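Solness Opens Gripper Cell Service Program to Outside Customers

KESPORT, February 3, 2021 – Solness, which builds and maintains small handling cells, today opened its Skander service program to companies that run cells built by other suppliers. Until now the program was limited to cells installed by Solness itself.

Skander covers scheduled checks, finger replacement, camera setup and cable work on single-arm cells with electric grippers. Customers may sign up by the cell, with no minimum number of machines. Each cell gets a first visit, a written record of its settings, and a service visit every 500 operating hours.

The program was tried out at Venckus, a maker of molded parts that uses gripper cells to sort and stack small pieces before packing. Venckus has 43 cells under the program. Before joining, its own staff changed fingers when a part was dropped and reset the camera when picks began to drift. The work was done well, the company said, but settings were kept in different notebooks from one shift to the next and could not be compared.

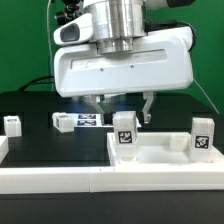
Solness begins every first visit with the camera and the gripper, in that order. The technician clears the cell of production parts and checks that the camera is firm on its mount. The arm is then moved to a set of taught positions and the camera reading is compared with the stored one at each stop. For this step the cell is set out with test pieces: white blocks carrying black-and-white markers, one of them upright in a white tray between the gripper fingers, and a flat card with two more markers printed on it. The technician records the offset for each marker and corrects the stored camera position if the error is over the limit agreed with the customer. The markers are read again after the correction, and both sets of readings go into the cell record.

Finger checks come next. Fingers are removed, cleaned and inspected for bending and for wear on the contact faces. They are refitted with new screws, tightened to the value in the cell record, and the gripper is opened and closed through its full stroke. A finger that does not return to its recorded position is replaced on the same visit.

Cables are checked last, with the arm moving at reduced speed. The technician looks for rubbing, tight bends and ties that have slipped. Solness said cable faults were the most common reason for unplanned calls during the Venckus trial, followed by loose camera mounts.

A first visit takes one technician 2 hours per cell if no parts need replacing. The price is $975 per cell, including the written record. Replacement fingers, cables and camera mounts are charged separately. Customers who already keep their own settings may send them ahead of the visit, and Solness will enter them in the record at no charge.

Bookings are open now for visits starting in March. Customers should have the arm model, gripper model and controller software version ready when they call. Cells with two arms or with vacuum tooling are not covered at this time.

Solness is based in Kesport and supplies handling cells, spare parts and field service to small and midsize manufacturers.

Media and service inquiries: Solness service office, Kesport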